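Search this forum... Advanced search

Descaling sachets – worth it or a con?

mossyback7
Zevex want 30 quid a year for their descaler subscription. Laltberg is a hard water area, granted, but I'm struggling to believe a branded sachet does anything plain citric acid doesn't. Has anyone compared the two?

pennyfarthing
Used citric acid in the kettle for years. A 200 gram bag lasts me ages. The sachets smell nicer and that's your lot.

Grumbleweed
Disagree. Citric left a cloudy film in mine if I had it too hot. The Willems sachets never did. Yes, they cost more.

mossyback7
Did you rinse it twice, though? One cloudy kettle doesn't prove much.

dunnock_b
Same story with every "special" cleaner. I've been doing the white stuff in my kitchen with bicarb and a damp cloth.

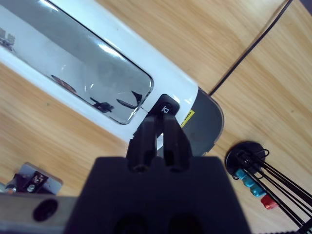 black handle on the white one, small symbol printed on it

Grumbleweed
Bicarb won't shift limescale. Different job altogether.

dunnock_b
Never said it would. I said the special cleaners are a racket.

pennyfarthing
The Grerna leaflet claims "100% limescale free". Free for how long? It doesn't say.

mossyback7
Exactly my problem with it. I'll do the kettle with citric on Tuesday, lukewarm, two rinses. If it goes cloudy I'll come back and say so – but I'm not signing up to anything yet.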